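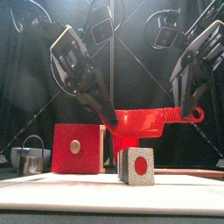 Progress report to the Meng Fund
Project: Location privacy of home Wi-Fi devices in Vurninham and Taltthorpe
Prepared by: Muchen Duan, project lead
Date: February 21, 2022

1. Purpose of the project

The project studies how much a stranger can learn about a household only by listening to the wireless signals that its devices send out. We do not connect to any network and we do not read the content of any message. We look at the network names, the device addresses and the times at which they appear. The Fund asked us to answer two questions. The first is whether the random addresses used by newer phones really protect their owners. The second is whether people understand the choices they have in the settings menu.

2. Work finished in this period

The recruitment of households is closed. We have 41 households in Vurninham and 59 in Taltthorpe. Each of them signed the consent form, and each received a printed sheet that explains how to leave the study. Two households in Vurninham asked to have their first week of records deleted. We did this on the same day and confirmed it to them in writing.

The listening software, Stolline, is now in its second version. The first version wrote full device addresses to the disk before it replaced them with a code. The ethics adviser did not accept this, and I agree with her. In the second version the address is replaced in memory, and the full address is never stored. The key for the code is changed every night, so the same phone can't be followed from one day to the next except in homes that gave special permission for it.
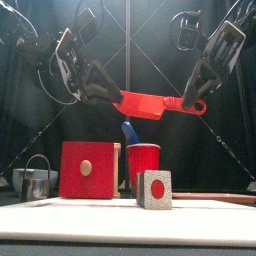 The two arms with the toy knife.

We also completed the first round of interviews. Most people knew that a phone can be located by GPS. Very few knew that the name of their home network can be collected from the street. Several were surprised that adding a short ending to the network name can ask some location services to leave it out. One woman had changed her network name many times for this reason, but she had put the ending at the beginning, where it has no effect.

3. First results

I ask the Fund to treat these results as preliminary. The newer phones change their address regularly, as the makers promise. The problem comes from the older devices in the same home. A printer, a television or a baby monitor keeps one address for its whole life. When such a device is moved to a new apartment, the old and new locations can be connected by anyone who has both records.

We have collected some 4,000 hours of usable records. The records from Taltthorpe have better quality. In Vurninham the buildings are close together and it is difficult to say which signal belongs to which household. We are discarding the doubtful cases, and this makes the Vurninham sample smaller than I planned.

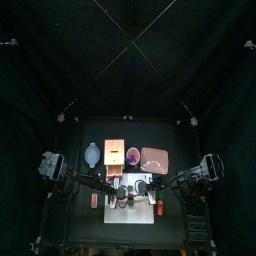
Work area between the black fabric walls.

4. Difficulties and delays

The translation of the consent form took longer than expected. The word "identifier" was understood by many readers as a name or a passport number, so we wrote the paragraph again with simpler words and tested it once more. The delay was three weeks.

The second difficulty is the storage period. Our agreement says that records are deleted after 365 days, but it does not say if the days are counted from the first record or from the last one. Until the Fund decides, we count from the first record, which is the stricter reading.
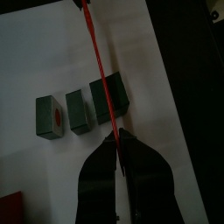
5. Plan for the next period

a) Finish the comparison of older and newer devices in both towns.
b) Hold the second round of interviews with the same households.
c) Publish the source code of Stolline, after the outside review of the code is returned.
d) Prepare a two-page guide for residents, with clear steps for the most common routers.

6. Budget and requests

Spending is within the approved plan. The travel line is lower than planned, as many interviews were made by phone. I request permission to move the remaining travel money to the outside code review. The total amount of the grant does not change.

I also request a written answer on the storage period described in section 4. If the Fund prefers the longer reading, the households must be informed before we apply it, and I will need two weeks to send the letters.

Muchen Duan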